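Ce site utilise des cookies pour mesurer son audience. Accepter -- Refuser -- Personnaliser

Section 3 : raccorder le boîtier Nurum à votre onduleur solaire

Bon, vous avez vos panneaux sur le toit, le compteur tourne dans le bon sens et vous voulez maintenant suivre votre production et vos demandes de raccordement au même endroit. J'ai rédigé cette partie après avoir équipé ma propre maison à Cernodmont, en février, donc je vous donne aussi les bêtises que j'ai faites (il y en a eu !).

Avant de commencer

Gardez sous la main la référence de votre contrat de rachat, le numéro de série de l'onduleur et le mot de passe de votre wifi. Le mien était collé derrière un meuble, j'ai perdu un bon moment là-dessus.

ATTENTION : coupez toujours le côté alternatif au tableau, puis le sectionneur côté panneaux. Les câbles venant du toit restent sous tension tant qu'il fait jour, même sectionneur ouvert. Si votre installation n'a pas de sectionneur accessible, arrêtez-vous là et appelez votre installateur.

Mise en place

1. Fixez le boîtier Nurum à l'intérieur, à 15 cm au moins de l'onduleur. Je l'avais mis juste au-dessus la première fois, et il se mettait en sécurité tous les après-midi.

2. Branchez le câble de communication sur le port marqué COM. Il ne rentre que dans un sens, ne forcez pas.

3. Clipsez la pince de mesure autour du câble de phase, flèche vers le réseau. Si vous la montez à l'envers, l'application vous annoncera fièrement que vous produisez la nuit.

4. Remettez le courant : d'abord les panneaux, ensuite le tableau. Le voyant clignote en orange pendant 3 minutes, puis passe au vert.

5. Ouvrez l'application Pai, choisissez « Ajouter un site » et entrez le numéro de série. Prenez bien celui de l'onduleur, pas celui du boîtier !

6. Dans « Vente du surplus », indiquez votre puissance injectée maximale. Chez moi c'est 33 ampères au disjoncteur, mais recopiez la valeur de votre contrat et surtout pas la mienne.

Note : le menu « Déclaration » prépare le formulaire annuel pour la commune. Il ne l'envoie pas. Hye-jin Geum, qui a relu cette section, a insisté pour que je l'écrive noir sur blanc : c'est à vous de le déposer.

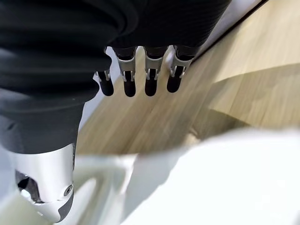
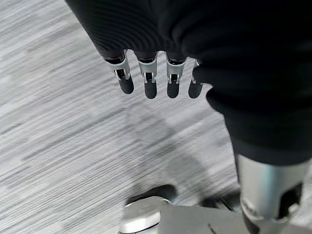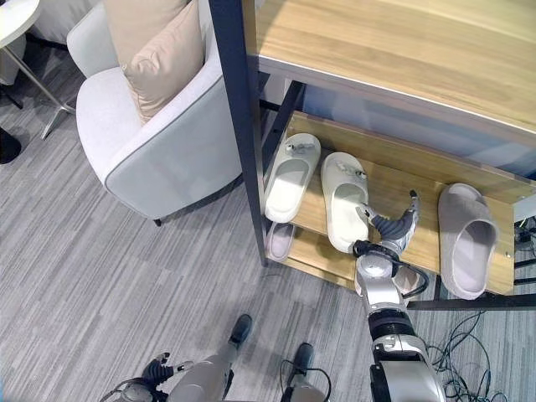 7. Laissez tourner une journée entière avant de regarder les courbes. Les premières valeurs font souvent n'importe quoi, le temps que le boîtier se cale sur l'horloge du réseau.

8. Comparez le total du soir avec l'index du compteur. Un petit écart est normal -- s'il dépasse 18 %, reprenez l'étape 3 et vérifiez la pince.

Si le voyant reste orange

Débranchez le boîtier, attendez un peu, rebranchez. Si ça ne change rien, regardez si votre box ne bloque pas les nouveaux appareils (la mienne le faisait). En dernier recours, maintenez le bouton latéral enfoncé jusqu'au double bip : vous perdrez les réglages wifi, mais l'historique de production reste dans l'application.

Le modèle Plornik à deux entrées se règle presque pareil, sauf pour les étapes 3 et 6, que je détaille dans la section suivante.

À lire aussi
Section 2 : choisir l'emplacement du boîtier
Section 4 : le modèle Plornik à deux entrées
Comprendre son contrat de rachat
Changer d'onduleur sans perdre son historique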